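Search stories
Search
Go

The Dal Bello Boxes

October 13, 2021

Kipchumba had the key but not the right day. He'd been told Tuesday by the son and Wednesday by the agent, and when he drove out on the Tuesday there was a chain across the gate, so he drove home again and came back in the morning with Gijs Verhoeven in the passenger seat, eating toast.

The house was at the end of Moster Road, past the grain depot. Old Mr Dal Bello had died in July. The son lived in the city and wanted it empty by the end of the month. He had paid for two men and a truck.

"What did he do?" Gijs asked.

"Made toys. Before that, I don't know. Railways."

They started in the kitchen, as that was what the agent wanted to photograph first. Crockery in newspaper, pans in the big carton, cutlery rolled in a tea towel. It took until half past ten. Gijs was good with glasses. He was slower with anything that had writing on it, and he read the backs of all the postcards on the fridge before he put them in an envelope and wrote FRIDGE on it.

The workroom was in the garage. It had a bench along one wall and shelves to the ceiling on the other, and on the shelves were shoeboxes and grey bins, each with a strip of masking tape. Wheels. Pegs. Roofs, small. Roofs, other. Kipchumba stood in the doorway and worked out the hours.

"He said skip the lot," he said. "The son. Anything in the garage goes in the skip."

"All of it?"

"That's what he said."

Gijs took down a bin and put it on the bench. There were bars in it, painted a reddish brown, and some green pieces with ridges. He picked out one of the bars and sighted along it as if he were buying timber.

"What's it meant to be?"

"Doesn't matter what it's meant to be."

"It's a bridge," Gijs said. "Or a fence. You wouldn't paint a fence this well."

Kipchumba carried out four boxes of paint tins. When he came back Gijs had laid the bars end to end on the bench and found that they did not join. He had opened an exercise book as well. Its cover had the word Prelska on it in ballpoint, and the pages inside were ruled in pencil and filled with part numbers. The last one was 1,947.

"Prelska's a town," Gijs said. "He was building a town. Look, there's a station. There's a baker's."

"Where is it?"

"Where's what?"

"The town."

They looked. There was no town in the garage. There were the parts of one, sorted, and a sheet of paper with the streets drawn on it, and a square marked with a cross where Kipchumba supposed the fountain would go. They looked in the roof space and under the stairs. They looked in the laundry. Gijs went along the back fence with his hands in his pockets and came back with wet boots.

At noon Kipchumba rang the son. It went to the message. He rang again after they had eaten and this time the son picked up, with traffic behind him.

"There's a model," Kipchumba said. "Or it was going to be. It's all in bins."

"I know about the bins."

"Do you want them kept?"

The son said nothing for a bit. Then he said his father had started it when he was 11, and that he had been promised he could do the trees. He said he had not thought about it for years.

"So they're still to go in the skip," Kipchumba said.

"What's in them?"

Kipchumba went over to the bench and told him.
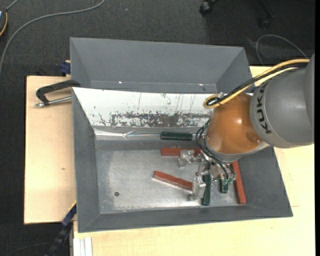 Red bars and green pieces in the grey bin.

"Those are the footbridge," the son said. "The brown-red ones. The green's for the hedges, or it might be the park. I can't remember. Is there a book?"

"There's a book."

"Right," the son said. The traffic got louder and then stopped, as though he had stepped into a shop. "How many bins?"

"A fair few. They'd all fit on the truck."

"I've only got a flat."

"I can't help with that," Kipchumba said.

He waited. Gijs was putting the bars back where he had found them, one at a time, and pretending not to listen.

"Bring the book," the son said. "And that bin. Leave the rest where it is till Saturday. I'll come out."

Kipchumba wrote Saturday on the back of his hand. Then he put the phone away and they went in and started on the bedroom, where the wardrobe had to come apart before it would go through the door.

53 likes
11 comments
Share this story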